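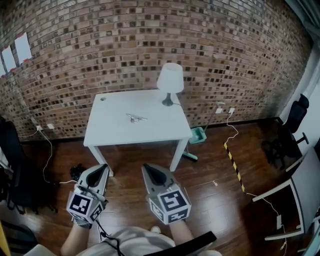
Visit to the Restel building, Lirnamberg, 2020-08-08

The Restel building is a former grain store, and the group had come mainly for the masonry. Fuad Chala of Sturex, the firm handling the refit, led the ground floor part of the visit. Reynaldo Salazar took the notes on which this report is based.

The room of most interest has a curved brick wall. The bricks are mixed in color, red through tan to brown, and the joints read dark. According to Chala the mixture is original: the store was put up with bricks from 3 different kilns, laid as they arrived. The mortar was last repaired 9 years ago, and a further round is planned for December. He described the curve as gentle enough to lay with standard bricks -- the joints open slightly on the outer face and no cut bricks were needed.

The floor is dark reddish-brown wooden plank. It was refinished under the Zeleke contract, which covered this room and the corridor, roughly 800 square feet in total. Salazar asked about movement between the boards and the wall. Chala replied that an expansion gap was kept along the full arc, and that scribing the end boards took two people most of a week.

Power comes from white outlets mounted low on the brick, with thin white cables running out across the floor. The intention is to keep the wall free of surface conduit. A strip of black-and-yellow tape is laid diagonally on the planks on the right-hand side. Several of us would have preferred floor boxes, but the joists run the wrong way and the depth is limited.

Furniture is minimal. A white rectangular table stands in front of the wall, with a white lamp at one back corner and a small round hole near the other. The lamp has a cylindrical fabric shade on a dark gray metal base, and its cord goes over the rear edge. A straight-backed table against a curved wall leaves a wedge of floor behind it, and a teal mop was leaning there against the brick.

Three sheets of paper are fixed in a row on the brick, each with red marks at the corners. One member raised the question of fixings in general. Sturex allows them in the joints only, never in the brick face, and keeps a record of every hole.

The upper floor was closed. Access is expected once the stair has been signed off, and requests should go to Salazar.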